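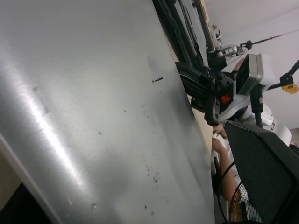 Metal escovado, com marcas pequenas e escuras na superfície.

Receitas de Caderno -- leia-me do conjunto de dados

Que alegria poder finalmente abrir este material! O Receitas de Caderno reúne transcrições de receitas manuscritas em português, tiradas de cadernos de cozinha que as famílias nos emprestaram. São 277 receitas vindas de 41 cadernos, quase todas de doces, pães e conservas (o pessoal anotava o bolo e guardava o feijão na cabeça).

O projeto nasceu na biblioteca de bairro Astthorpe, onde Jalen Ferreira começou a digitar o caderno da avó e não parou mais. Hollis Alcantara entrou depois, cuidou da padronização das medidas e escreveu o glossário, que para mim é a parte mais gostosa de ler.

O que vem no pacote

receitas.csv: uma linha por receita, com título, ingredientes, modo de fazer e código do caderno.
medidas.csv: tabela de equivalências para xícara, prato fundo, pires, colher de sopa rasa e cheia, e a famosa "lata de óleo".
glossario.txt: termos regionais e abreviações de família.
notas/: recados de margem, transcritos à parte. Tem de tudo, de "não fazer em dia de chuva" a "a da Zulmira fica melhor".

Como transcrevemos

A grafia original foi mantida, inclusive "assucar", "chicara" e os acentos antigos. O campo titulo_normalizado traz a forma atual, para facilitar a busca. Palavras ilegíveis aparecem como [?], e trechos riscados ficam entre chaves. Cada receita passou por 2 leitores; quando eles discordaram, a leitura alternativa foi para a coluna variante.

As quantidades nunca foram corrigidas. Se o caderno pede oito gemas para um pudinzinho, são oito gemas mesmo -- e o pudim fica uma maravilha, já fiz!

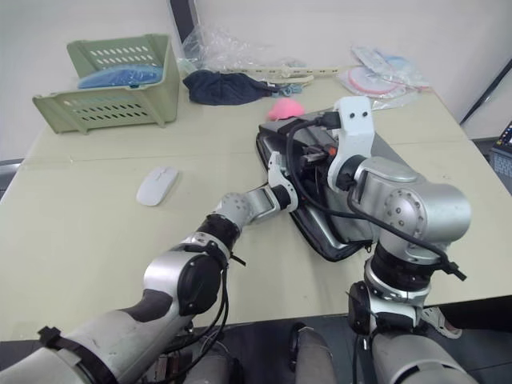 Posso converter todas as medidas para gramas de uma vez?
Só as que constam em medidas.csv. Expressões como "farinha até dar ponto" e "um punhado bom" ficam com o campo gramas vazio, e pedimos que continuem assim em versões derivadas.

Limitações conhecidas

O conjunto puxa muito para o doce, então não serve para estimar o que as famílias comiam no dia a dia. Nenhum caderno traz datas em todas as páginas, e a coluna decada é um palpite a partir da ortografia e das marcas citadas. Oito receitas estão incompletas por falta de folha e levam a etiqueta parcial.

Versões

0.8: primeira versão aberta, publicada em dezembro.
0.9: entram as notas de margem e o caderno Skotivlow, cheio de biscoitos de polvilho.

Licença e contribuições

Uso livre com citação do projeto. Os nomes de pessoas nas receitas foram mantidos com autorização das famílias. Quem tiver um caderno na gaveta pode escrever pelo formulário Zemow da biblioteca; aceitamos fotos de páginas soltas também, com mancha de manteiga e tudo.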